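3.2 Listening sessions and coding of the songs

The material of this study is the recordings of young pop and rock acts who published a first single through one of two small labels, Clanmont and Avotmont. Both labels work mostly with artists who write their own songs and who had no earlier contract. We were interested in how the singing voice is placed against the guitars in a debut single, and whether listeners hear this placement in the same way as the producers intended it.

From the two catalogs we selected 40 singles. A single was included when it had a sung lead part, at least one electric guitar, and a chorus which comes back at least once. Live versions and remixes were left out. For each song we cut one passage, starting at the last line of the first verse and ending after the first chorus. In this passage the change in loudness between voice and guitars is usually the strongest, and the listener can judge it without knowing the full song.

The passages were played over loudspeakers in the music room at Lesley. Listeners heard each passage 2 times. After the second hearing they marked on a paper card how far in front the voice seemed to be, on a scale of 4 steps, and they could add a short comment in their own words. The comments were later coded by the method of Dimitrov, with small changes to the category names. The loudness of all passages was made equal before the session, so that a louder master would not be taken for a stronger voice.
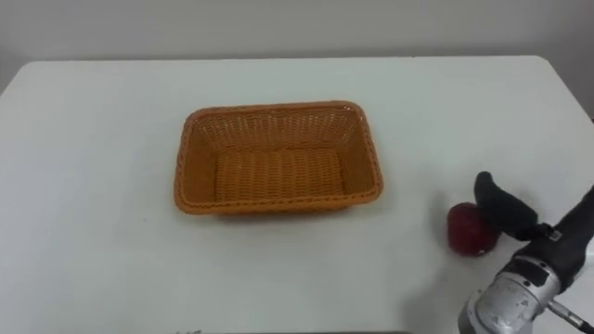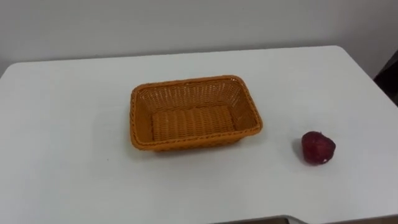
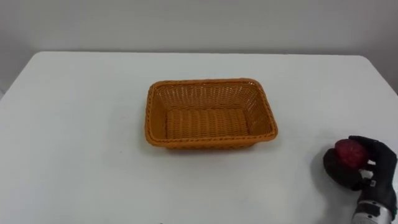
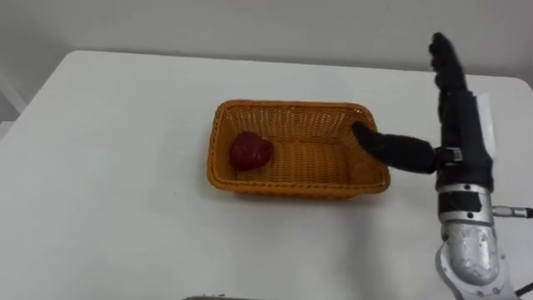 Figure 3. White tabletop with a plain wall behind it.

The order of the songs is a known problem in listening tests of this type. If a quiet ballad comes directly after a dense rock chorus, its voice is often judged as closer than it would be alone. To reduce this effect we did not use one fixed list. The song titles were written on slips of paper and drawn by hand before each session from a shallow woven basket of the rectangular kind in the last picture of Figure 3, and the order was copied to the session sheet. Ballads and faster songs were not separated, and a song could therefore follow another song by the same artist. We checked such neighboring pairs separately, and the results are given in Section 4.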